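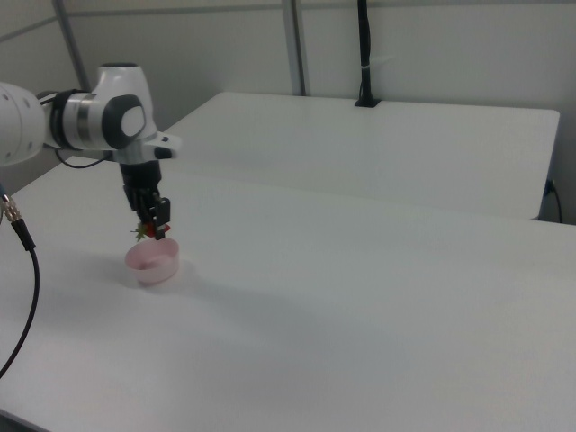
Ticket: Recipe scaling gives wrong amounts after import
Product: Havia recipe manager, desktop
Opened by: Faraji Muriithi
Assigned to: Bakari Koech
Status: Resolved

Faraji Muriithi, 9:10 am

Hi team! First, I love this program. I moved my whole recipe collection over from Gellero in May and I have been having a great time with it ever since. The shopping list alone has changed how I cook.

Now the trouble. When I scale certain recipes up or down, some of the ingredients change and some stay put. My strawberry shortcake is the worst one. It serves 4 as written. I set it to 8, and the flour doubles, the butter doubles, but the strawberries stay at 400 g and the cream stays where it was too. I made it for a family lunch before I noticed, and we had a mountain of shortcake with a very thin layer of fruit. Everybody ate it, so no complaints there, but I would like to fix it before the next one.

What I have tried so far:
Closed and reopened the program.
Set the servings back to 4 and then to 8 again.
Deleted the recipe and imported it again from the same Gellero file. Same result.
Typed in a brand new recipe by hand. That one scales perfectly!

So it seems to be the imported ones. Not all of them, though. My lentil soup came over from the same file and works fine.

Bakari Koech, 9:55 am

Hi Faraji, thank you for such a clear report. The hand-typed test is really useful, it rules out the scaling itself.

Could you open the shortcake, go to Edit, and click on the strawberry line? Each ingredient should have three boxes: amount, unit and name. Tell me what is in each one. Then please do the same for the flour line so we can compare.

Faraji Muriithi, 10:20 am

Oh, this is interesting. Flour has 300 in the amount box, g in the unit box, flour in the name box. Strawberries has nothing in the amount box, nothing in the unit box, and the name box says "400 g strawberries, hulled". The cream line is the same way, all of it jammed into the name.

I looked at the lentil soup and every line there is split up properly.

Bakari Koech, 10:35 am

Great, we have it cornered. Havia can only multiply what is in the amount box. If the number ended up in the name, the program treats it as plain words and leaves it alone.

Next question is why the import split some lines and skipped others. Would you send me the Gellero export file? Help menu, then Attach to Ticket. If it is over the size limit, export just the shortcake and the soup.

Faraji Muriithi, 11:05 am

Attached, only those two recipes. The full file has 3000 recipes in it (I know, I know – I started collecting when I was a student and never stopped) and it was too big to send.

Bakari Koech, 1:40 pm

I opened the file and found the cause. In the strawberry line there is a special kind of space between 400 and g. It looks exactly like a normal space on the screen, but it is a different character, the type web pages use to keep a number and its unit from landing on separate lines. Our importer didn't recognize it, gave up on splitting the line, and put the whole thing in the name box.

Did the shortcake come from a website originally? And the soup from somewhere else?

Faraji Muriithi, 2:05 pm

Yes and yes! The shortcake was copied from the Skondmont baking pages years ago. The soup is from a handwritten card, so I typed every character of that one. A space that isn't the right kind of space, I love it. I would never have found that.

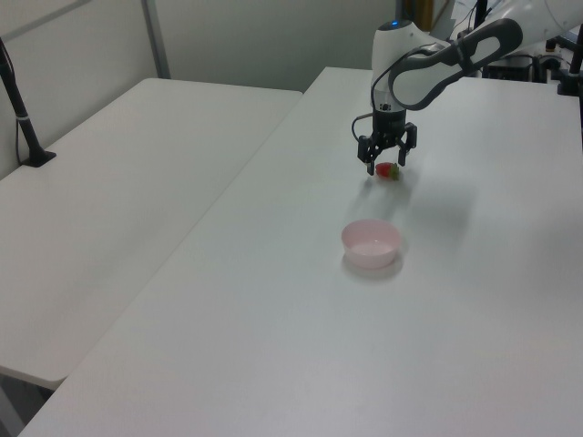

How do I tell which of the others have the same problem? I copied a lot from Skondmont, mostly cakes, and I really don't want to open them one at a time.

Bakari Koech, 2:30 pm

You won't have to. There is a search filter for this. In the search bar choose Advanced, then Ingredients, then Amount is Empty. It will also list things like "salt to taste", where an empty amount is correct, so skip past those.

Before you change anything, make a backup with File, Save Copy.

Then:
1. Select the recipes you want to repair in the results list. Please start with a small batch.
2. Choose Tools, Clean Up Text. Tick "Replace special spaces" and leave the other boxes alone.
3. Choose Tools, Split Ingredients Again.
4. Open one recipe and try changing the servings.

Faraji Muriithi, 3:50 pm

It works! I did a batch of 100 first. The shortcake now goes to 8 servings with 800 g of strawberries, which is what we should have had at lunch. Cream doubles too. I tried half portions as well and those come out right.

There were 2 recipes in the batch that still didn't split. Both are from a booklet called Rugemalira and they write the amount after the ingredient, like "sugar, 50 g". I fixed those by hand and it took no time at all.

Bakari Koech, 4:10 pm

Wonderful news. Amount-last lines are a known gap, and I have added your two to our list of test cases. The special space is now logged as an importer bug so that new imports will handle it without the cleanup step.

Anything else before I close this?

Faraji Muriithi, 4:25 pm

One small wish. It would be lovely if the program put a little mark next to any line it can't scale, right there on the recipe page. I would have spotted the strawberries straight away. Otherwise please close it, and thank you – I'm off to run the rest of the cakes through.

Bakari Koech, 4:40 pm

Good idea, I've filed it as a feature request and linked it to this ticket. If anything looks odd in the bigger batches, reply here and the ticket will reopen. Keep that backup copy until you have finished the cakes.

Status changed to Resolved.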